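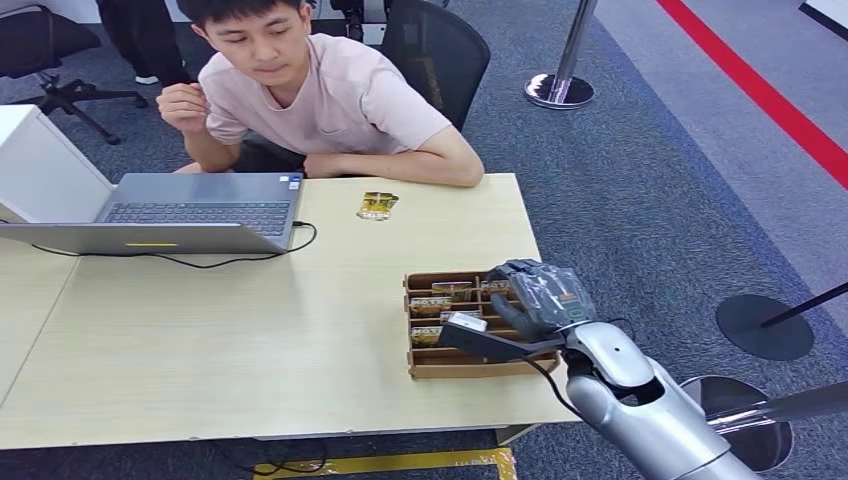
Cómo preparar a un equipo pequeño para trabajar junto a un brazo robótico

Guía práctica para responsables de taller, de almacén y de sala. Junio de 2018

Si has llegado hasta esta página es probable que alguien en tu empresa haya decidido ya que va a entrar un robot, que tenga fecha y presupuesto, y que te haya tocado a ti la parte que no viene en el manual: contárselo a la gente, repartir las tareas de otra manera y conseguir que al tercer mes no esté todo el mundo enfadado. Yo he pasado por ahí en Gestard, donde preparamos surtidos de aperitivos para hoteles y oficinas, y voy a contarlo con calma, con lo que nos salió bien y con lo que tuvimos que repetir.

Nuestro caso es modesto. Coger sobres de un expositor de cartón con compartimentos, pasarlos a la mesa, volver a llenar el expositor. Parece poca cosa, y sin embargo en esa mesa trabajaba gente que llevaba años haciéndolo con una soltura que solo se aprecia cuando ves a una mano mecánica de cinco dedos intentar lo mismo.

Antes de empezar

Necesitarás:

Una mesa despejada con sitio para el portátil.
Cinta de suelo y postes para marcar la zona.
Una silla cómoda para quien observa (luego verás por qué insisto en esto).
Un cuaderno de papel. Sí, de papel.
Una reunión con toda la plantilla, hecha antes de que llegue la primera caja del proveedor.

Paso 1. Cuenta lo que sabes y también lo que no sabes

Nosotros hicimos esa reunión en noviembre, con café y con mucha más tensión de la que yo esperaba. La primera pregunta fue la que te imaginas: a quién vais a echar. Si tienes una respuesta firmada por dirección, léela en voz alta y déjala colgada en el tablón. Si no la tienes, dilo así de claro y da una fecha para tenerla. Yo quise tranquilizar a la gente con buenas palabras y fue un error, lo reconozco: tardé semanas en recuperar la confianza que perdí en diez minutos.

Paso 2. Escribe la tarea tal como se hace de verdad

Siéntate al lado de quien la hace mejor y apunta cada gesto. Por qué lado agarra el sobre, qué hace cuando dos se quedan pegados, cómo distingue con los dedos uno mal cerrado. En nuestra ficha original la tarea tenía 7 pasos; cuando terminamos de observar teníamos 39 líneas en el cuaderno. Esa lista es oro para los técnicos que programan el robot, y además tiene un efecto que yo no había previsto: la persona observada ve por fin su oficio puesto por escrito.

Pon el nombre de esa persona en el documento, si a ella le parece bien.

Paso 3. Reparte el trabajo por partes, no por puestos

Coge la lista y marca con un color lo que puede probar el robot, con otro lo que se queda en manos humanas y con un tercero lo que todavía no sabéis. En Gestard el robot se quedó con el paso de coger un sobre de su ranura y dejarlo fuera. Reponer el expositor, revisar los envoltorios y atender los pedidos raros siguió siendo cosa nuestra. Revisad los colores cada mes, porque cambian, y no siempre en la dirección que uno supone: dos líneas que habíamos dado al robot volvieron a las personas y allí siguen.

Paso 4. Dale nombre, horario y sueldo al puesto de observador

Durante las primeras semanas alguien tiene que estar sentado a la mesa mirando. Mirando de verdad, con los ojos en el sobre. Desde fuera parece un trabajo descansado y no lo es en absoluto — cansa la espalda, cansa la vista y cansa sobre todo la cabeza, porque pasan ratos muy largos sin que ocurra nada y luego ocurre todo en un segundo.

Lo que nos funcionó:

Turnos de 25 minutos, con relevo de palabra y sin prisas.
Una pausa lejos de la mesa, que no se descuenta de nada.
Acuerdo escrito sobre quién puede parar la máquina. En nuestro caso, cualquiera.
Ninguna pregunta con retintín a quien la para.

Este último punto parece un detalle y es seguramente lo que más ha cambiado el ambiente. Al principio la gente no se atrevía a detener el brazo por miedo a estropear una prueba. Tuvimos que repetirlo muchas veces.

Paso 5. Marca el suelo y respeta lo marcado

Acordad entre todos por dónde se pasa y por dónde no mientras el brazo tiene corriente, y haced el recorrido juntos una mañana. Mirad también los cables: en una mesa con portátil siempre hay alguno que hace un lazo donde no debe. Los límites concretos (distancias, velocidades, paradas de emergencia) los fija vuestro servicio de prevención con el manual del fabricante delante, y en eso esta guía no puede sustituirlos.

Paso 6. Lleva un diario de fallos que pueda escribir cualquiera

Probamos dos programas para registrar incidencias, Sistix y Kozan, y los dos acabaron sin usar porque había que entrar con contraseña. El cuaderno se quedó. Hora, qué pasó, qué se hizo, y una columna de comentarios que al principio era para los técnicos y ahora es casi lo más leído del taller. Un técnico pasa las notas al ordenador cada semana.

Paso 7. Habla del dinero y de la categoría

Quien enseña una tarea a una máquina, la vigila y corrige sus fallos está haciendo un trabajo distinto del que figuraba en su contrato. En Gestard tardamos demasiado en reconocerlo. Hoy hay 3 personas con la nueva categoría y una formación pagada en el centro Allton, en horario laboral. Llévalo a la mesa de dirección antes de que te lo pidan.

Problemas frecuentes

El robot va más lento que la persona. Nos pasó desde el primer día. No pongas las dos cifras juntas en una pizarra, hace daño y no ayuda a nadie.

Los más veteranos no quieren acercarse. Déjales su tiempo y pídeles opinión sobre la lista del paso 2, que suele ser por donde entran.

El observador se distrae. Acorta el turno antes de llamarle la atención.

Cambia el envoltorio del producto. Avisa al equipo técnico con una muestra en la mano y vuelve al paso 3 con los colores.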